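Re: [histteach] Gr. 4 unit on canals – anyone have a map activity?
From: Arnel Javier
Date: 29 November 2025

Jerome Navarro wrote:
> Hi all, I'm starting the canals unit after break and the textbook
> gives it two pages. Does anybody have a map activity that works with
> fourth graders? I have 49 kids across two sections and one period is
> short. Also wondering if the Kimik packet is worth paying for.
> Jerome

Jerome,

quick one between conferences. Yes, have a map thing, have used it three years now. Kids get a blank outline of the state, a list of 14 towns, and have to guess which ones grew after the canal opened. Then they get the population table and fix their guesses in a different color. Takes around 80 minutes if you do the whole thing, so for your short section I'd drop the coloring and go straight to the table.

Kimik packet – I'd skip it. Reading level is too high for most of mine and the lock diagram has the gates opening the wrong way. The Gilmartin one is older but the primary sources are better. There's a boatman's letter on p. 243 that they love, he complains about the food the entire time. Read it out loud, the spelling throws them off.

Vocabulary I pre-teach: lock, towpath, freight, toll. Used to do aqueduct too but it ate half a lesson.

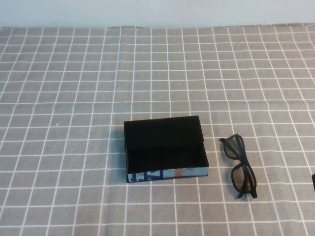 For the assesment I do a one-paragraph letter home from somebody on the boat. Has to use two of the vocab words and name one real town. Rubric is four points, nothing fancy. Some of them will write you two pages, let them.

If your school has Tedine you can find my slides under shared, search "canal gr4". If not email me off list and I'll send the PDF. The answer key has a typo in row 6, the two dates are swiched, haven't fixed it yet.

What are you doing after canals, railroads? I never have enough for railroads.

Arnel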